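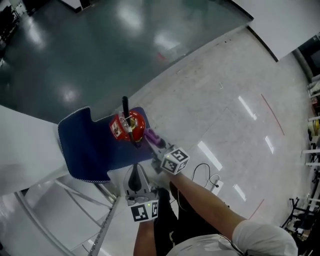 Jarkside setzt Griffversuche mit Feuerlöschern aus und ruft Handgreifer der Reihe Skanilia zur Prüfung zurück

Clillinville, 14. Januar 2021 – Die Jarkside GmbH hat nach einem Zwischenfall in ihrer Versuchshalle in Clillinville alle automatischen Griffversuche mit Feuerlöschern und anderen Druckbehältern bis auf Weiteres eingestellt. Ein Roboterarm hatte einen Löscher beim Anheben verloren. Der Behälter fiel zu Boden, das Ventil wurde beschädigt und ein Teil des Löschpulvers trat aus. Verletzt wurde niemand. Zum Zeitpunkt des Sturzes befand sich keine Person innerhalb der Absperrung.

Ursache ist nach dem Ergebnis der internen Untersuchung ein mechanischer Fehler an den Handgreifern der Reihe Skanilia, mit denen die Bewegungen für den Roboter von Menschen vorgeführt und aufgezeichnet werden. Jarkside ruft deshalb 200 ausgelieferte Handgreifer zur Prüfung zurück.

Hergang

Der Versuch gehörte zu einem Projekt mit dem Brandschutzdienstleister Vương. Ein Roboter soll dort Feuerlöscher vom Tisch aufnehmen, drehen und für die Sichtprüfung bereithalten. Die Bewegungen werden zuvor mit zwei Handgreifern am liegenden Löscher ausgeführt. Die Lage jedes Greifers wird über einen Würfel mit quadratischen Markierungen bestimmt, der zwischen Handgriff und Fingern sitzt.

Beim fraglichen Durchlauf setzte der rechte Greifer des Roboters zu weit unten am Behälterboden an. Die Finger schlossen und die Steuerung meldete einen gültigen Griff. Beim Anheben kippte der Löscher aus den Fingern und rutschte über die Tischkante. Der Bediener löste den Not-Halt aus, konnte den Sturz aber nicht mehr verhindern. Die Halle wurde geräumt und gelüftet, der betroffene Bereich anschließend gereinigt.

Ursache

Bei der Nachmessung stellten die Techniker fest, dass sich der Markierungswürfel am rechten Handgreifer gegenüber den Fingern verdreht hatte. Zwei Schrauben in der Halterung waren nicht mit dem vorgeschriebenen Drehmoment angezogen. Unter Last, wie sie beim Drücken gegen einen schweren Gegenstand entsteht, gab die Halterung nach und kehrte nicht in die Ausgangslage zurück. Die aufgezeichnete Fingerposition wich damit von der wirklichen ab. Bei leichten Gegenständen fiel die Abweichung nicht auf.

Von 905 Aufzeichnungen, die für das Projekt angefertigt wurden, sind 414 betroffen. Sie wurden gesperrt und werden nicht weiter verwendet. Das damit trainierte Steuerungsmodell ist ebenfalls außer Betrieb.

»Der Fehler lag an einer Halterung, aber er hätte uns früher auffallen müssen«, sagt Kadir Akgül, Leiter der Versuchstechnik bei Jarkside. »Die Kalibrierung wurde nur bei Arbeitsbeginn geprüft. Ein Greifer, der sich während der Arbeit verstellt, fällt bei diesem Verfahren durch das Raster.«

Ein zweiter Punkt betrifft die Griffmeldung des Roboters. Sie wertet den Motorstrom der Finger aus und unterscheidet nicht, ob ein Behälter in der Mitte oder am Rand gefasst ist. Für Kartons und Kunststoffteile war das ausreichend. Für einen Feuerlöscher mit Schlauch und Ventil, dessen Schwerpunkt sich beim Drehen verlagert, reicht es nicht.

Maßnahmen

Seit dem Zwischenfall gelten in Clillinville folgende Regeln:

Automatische Griffe an Druckbehältern sind untersagt. Vorführungen von Hand bleiben erlaubt, jedoch nur an entleerten und drucklosen Löschern.

Die Halterungen aller Handgreifer werden mit einer geänderten Verschraubung und einem Passstift versehen. Ein Verdrehen des Würfels ist damit mechanisch gesperrt.

Die Kalibrierung wird vor und nach jeder Aufnahmereihe geprüft. Weichen die beiden Messungen voneinander ab, wird die gesamte Reihe verworfen.

Vor jedem Anheben fährt der Roboter künftig einen kurzen Probehub. Sinkt oder kippt der Gegenstand dabei, wird er wieder abgesetzt. Die Tischkante erhält auf der Versuchsseite eine feste Anschlagleiste – sie war im ursprünglichen Aufbau nicht vorgesehen.

Die Freigabe für neue automatische Versuche erfolgt erst, wenn 300 aufeinanderfolgende Griffe an Löscherattrappen mit gleichem Gewicht ohne Verlust gelungen sind. Ein Termin dafür steht noch nicht fest. Der mit Vương vereinbarte Probebetrieb beginnt frühestens im Juli.

Hinweise für Kunden

Betroffen sind Handgreifer der Reihe Skanilia mit der Würfelhalterung der ersten Bauform, erkennbar an den zwei offen liegenden Schraubenköpfen unterhalb des Würfels. Kunden werden gebeten, diese Geräte nicht mehr für Gegenstände zu verwenden, gegen die mit den Fingern gedrückt oder die mit den Fingern gestützt werden müssen. Die Schrauben sollen nicht selbst nachgezogen werden. Der veränderte Sitz lässt sich sonst nicht mehr nachmessen, und die Bewertung vorhandener Aufzeichnungen wird unmöglich.

Jarkside übernimmt Versand, Prüfung und Umbau. Auf Wunsch wertet das Unternehmen auch bereits vorliegende Aufzeichnungen aus und nennt den Kunden die Reihen, die gesperrt werden sollten. Roboter, die mit solchen Aufzeichnungen trainiert wurden, sollten bis zum Abschluss dieser Auswertung nur mit ungefährlichen Gegenständen betrieben werden.

»Wir haben alle Kunden angeschrieben, von denen uns eine Adresse vorliegt«, sagt Geschäftsführerin Morag Cowie. »Wer ein Gerät gebraucht übernommen oder verliehen hat, möge sich bitte trotzdem melden. Der Umbau ist kostenlos, auch ohne Kaufbeleg.«

Der Untersuchungsbericht kann schriftlich bei der Pressestelle angefordert werden. Er enthält die Messprotokolle der Halterung und die Zeichnung der neuen Verschraubung.

Über Jarkside

Die Jarkside GmbH entwickelt Greifer und Aufzeichnungsgeräte für das Anlernen von Robotern. Versuchshalle und Fertigung befinden sich in Clillinville.

Pressekontakt

Jarkside GmbH, Pressestelle, Clillinville
Rückfragen zur Technik: Kadir Akgül, Versuchstechnik
Stichwort für Rücksendungen: Skanilia Halterung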